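Siobhán Egan wrote the music for Lirkow in a rented room in Silivton with one cello, a bad cold and a director who kept asking for "less tune." She gave him less tune. Then he asked where the tune had gone.

The film's big funeral march lasts 25 seconds in the final cut, down from nearly four minutes. Egan takes this well, in the way people do when they have kept the original recording.
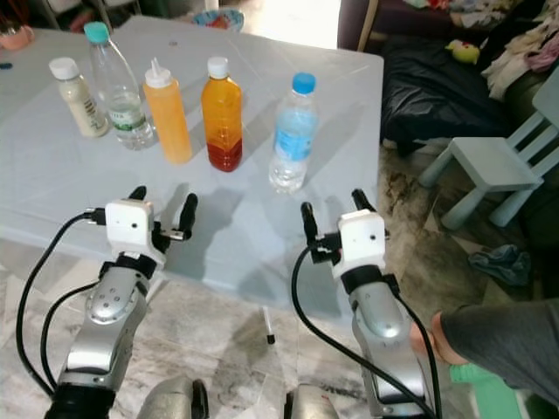

Her orchestrator, Letay Wolde, takes it less well. "I copied parts for two harps," Wolde says. "You can hear a door closing over both of them."

It's a very good door. The sound team is proud of it. What's left of the score is spare and a little sour, and it stays with you on the drive home. Egan is now at work on Gitis, a comedy, whose director has asked for something warm. She's waiting to find out what he means by that.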